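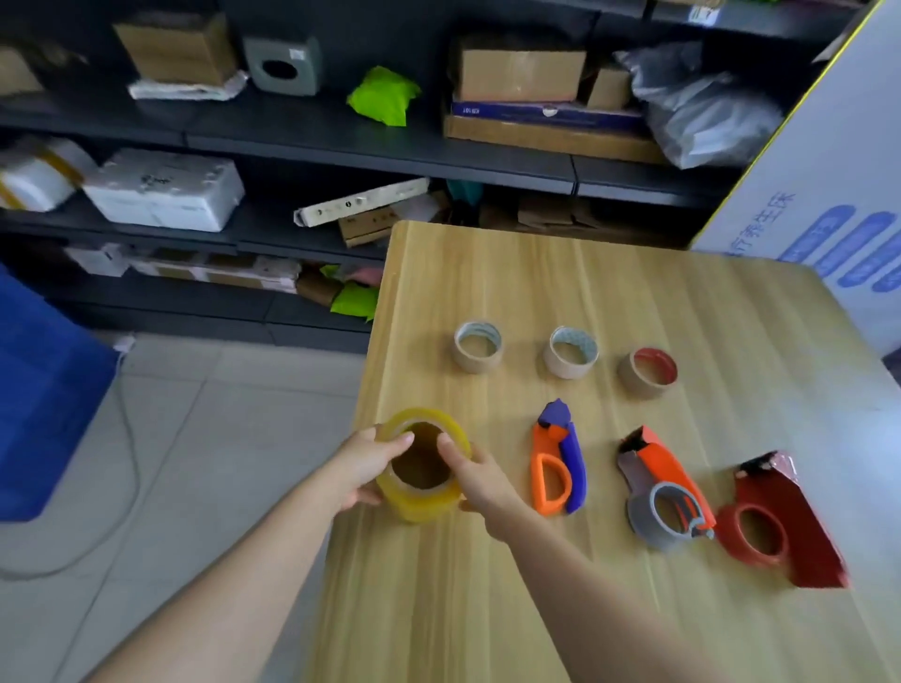 当室では、両手による把持動作の記録から物体の六自由度姿勢と接触状態を推定し、動作計画側へ渡す処理系を運用しております。認識部には Winari 系列3、姿勢の時系列平滑化には Premar を使用し、出力は Urkmont の計画器が読み込む構成です。このうち認識部において、テープ類の物体識別子が作業途中で入れ替わる事象が継続しており、対処方針についてご教示をお願いいたします。特に問題となるのは、黄みを帯びた透明の梱包テープを左手が外側から包み、右手の親指と他の指が中央の穴に入っている状態です。この状態では領域マスクが外周の透明部分と茶色の紙芯とに分かれ、紙芯のみが独立した物体として登録されることがあります。同じ机上に紙芯だけのものが立てて置かれている場合、分離した紙芯の領域がそちらの識別子を引き継いでしまう例も確認しております。

検証用に整理した362本の記録のうち、59本で識別子の入れ替わりが一度以上発生いたしました。発生時点は、持ち上げの直後、および持ち替えの途中に集中しております。机上に置かれたまま手が触れていない区間では、ほとんど発生しておりません。
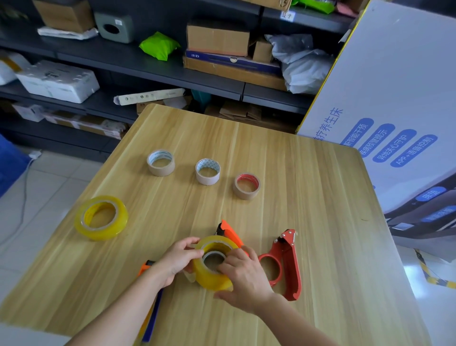
これまでに実施した対処は次のとおりです。

- 領域分割の信頼度しきい値を引き上げた。誤登録は減少したものの、透明部分の欠落が増加した。
- 外観特徴の照合における色の重みを下げた。大小の異なるテープの取り違えが新たに発生した。
- Premar の平滑化窓を拡大した。姿勢の見かけ上の揺れは収まったが、識別子の問題には影響がなかった。
- 手の領域を事前に除外した。穴に入った指の周辺で紙芯の輪郭が途切れ、かえって分離が増加した。

確認いたしたい事項は二点ございます。第一に、透明な外周と不透明な紙芯とを一つの剛体として扱わせる設定が Winari に存在するかどうか。第二に、識別子が入れ替わった区間を計画器側で検出し、当該区間の姿勢を使用しないようにする標準的な手順があるかどうか。なお、奥行き画像も同時に取得しておりますが、透明部分では値の欠損が多く、単独では利用しがたい状況です。

投稿:Maldonado 認識基盤室

---

**Winari 利用者連絡会 技術担当**

ご照会の第一の点について回答いたします。

系列3には、複数の部分領域を一つの剛体に束ねる「部品群」の定義がございます。物体定義ファイルの中で、外周を親、紙芯を子として登録し、両者の相対姿勢を固定としてください。未定義のまま運用されている場合、分割器は外観の不連続を物体の境界とみなすため、ご報告のような分離は想定される挙動の範囲内です。

```yaml
object_class: tape_roll_clear
rigid_group:
 parent: outer_ring
 children: [core]
 relative_pose: fixed
symmetry:
 axis: z
 type: continuous
identity:
 allow_child_promotion: false
 occlusion_hold: true
```

設定の要点は `allow_child_promotion` にあります。既定値は真であり、親の領域が一定の割合を下回ると、子が単独の物体へ昇格いたします。芯が分離し得る製品のための既定値ですが、透明テープの外周は背景が透けて親の面積が過小に算出されやすく、昇格の条件を満たしてしまいます。本件では偽を指定してください。

あわせて、空の紙芯は別の物体種別として登録することをお勧めいたします。同一種別に「巻きが残っているもの」と「芯だけのもの」が混在していると、照合器はその差を個体差として学習し、区別の手掛かりとして用いなくなります。芯の内側の色や模様が個体ごとに異なる場合には、内側の見え方を補助特徴として登録することもできますが、指が穴を塞いでいる区間では無効となるよう、遮蔽判定と連動させる必要がございます。

また、手の領域の事前除外は停止してください。系列3では手の領域を「遮蔽物」として渡す入力が用意されております。除外と遮蔽物の指定は、内部での扱いが異なります。前者では画素が存在しないものとされ、後者では背後に物体が続いている可能性を保持したまま輪郭が推定されます。

対称性の指定についても申し添えます。テープは中心軸まわりの回転が外観からほとんど定まりません。連続対称を宣言せずに姿勢を推定すると、軸まわりの角度が不安定になり、識別子の照合に用いる予測位置の誤差も増大いたします。平滑化窓を広げても改善しなかった点は、平滑化が識別子の決定より後段にあることから説明できます。

---

**Premar 運用窓口**

窓を広げるより狭くしたほうがよろしいかと存じます。当方では狭くした後、持ち替え時の追従の遅れが小さくなりました。識別子については経験がなく、お答えできません。

---

**Urkmont 計画器保守班**

第二の点について、計画器側の立場から回答いたします。

識別子の入れ替わりそのものを計画器が判定する機能は、標準では提供しておりません。ただし、入れ替わりの多くは、物理的に成立しない状態遷移として現れます。当班では、計画器の入力段に整合性検査を設け、次の条件のいずれかに該当した区間を「使用不可」とする運用を推奨しております。

1. 手との接触が成立している物体が、接触の解除を経ずに静止物体へ変化した。
2. 静止物体が、いずれの手とも接触しないまま移動を開始した。
3. 同一の識別子について、外径の推定値が登録値の許容範囲を外れた。
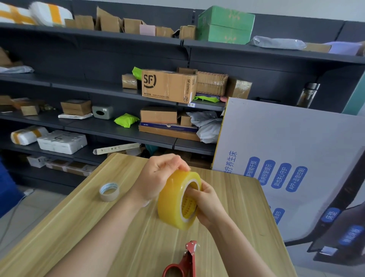
*大型の透明テープを両手で保持した状態。左手の指は外縁の上側、右手の指は中央の穴にある。*

上のような保持では、接触点が外縁と穴の内側とに分かれます。接触の判定を物体表面からの距離のみで行っている場合、穴の中の指が「物体の内部にある」と解釈され、衝突として棄却されることがあります。衝突形状に凸包を使用していないかをご確認ください。テープ類は、円環を分割した複数の凸形状の組として登録する必要がございます。凸包のままでは穴が塞がった形状となり、右手の接触が失われ、条件1の検査も正しく機能いたしません。

検査の窓幅は、映像の29フレーム分を初期値としてください。短すぎると持ち替え時の瞬間的な接触の欠落を異常とみなし、長すぎると入れ替わりの前後に使用可能な区間まで失われます。窓内で一度でも条件に該当した場合は、窓全体を保留とし、後続の確認工程に回します。自動で補間して使用することはお勧めいたしません。入れ替わりの前後では姿勢の基準となる物体自体が異なるため、補間の結果が滑らかであっても、その値に意味はございません。

奥行き画像につきましては、透明部分の値を単に破棄する前に、欠損の分布をご確認ください。紙芯と手指の領域で有効な値が得られていれば、紙芯の中心位置の推定には利用できます。外周の位置は、登録済みの外径と、推定された軸の向きから算出する方法が比較的安定しております。ただし、この方法は外径が既知であることを前提としております。巻きの残量が作業中に変化する工程では、外径を定数とせず、記録ごとに初期区間で再推定してください。

なお、検査に関する記録は、棄却した区間だけでなく、棄却の理由となった条件の番号も保存していただくようお願いいたします。認識部の設定を変更した後、条件1の該当が減り、条件3の該当が増えた場合には、紙芯の昇格は抑えられたものの、大きさの異なるテープとの取り違えが残っているものと判断できます。番号が残っていない場合、この切り分けのために全記録の再処理が必要となります。

---

**Maldonado 認識基盤室(追記)**

ご回答に感謝申し上げます。物体定義ファイルを確認したところ、`allow_child_promotion` は既定値のままであり、衝突形状にも凸包を使用しておりました。空の紙芯についても、テープと同一の種別に登録されておりました。

部品群の定義と種別の分離を先に適用し、手の領域は遮蔽物としての入力に切り替えたうえで、同じ362本を再処理いたします。衝突形状の変更は計画器側の再検証を伴うため、十月以降の作業といたします。平滑化窓については、識別子の問題と混同しないよう、今回は変更いたしません。

なお、当室の工程では巻きの残量が変わる記録も含まれております。外径を初期区間で再推定する際、その区間で既に手が穴に入っている記録をどのように扱うべきかは未検討であり、再処理の結果とあわせて本欄に追記いたします。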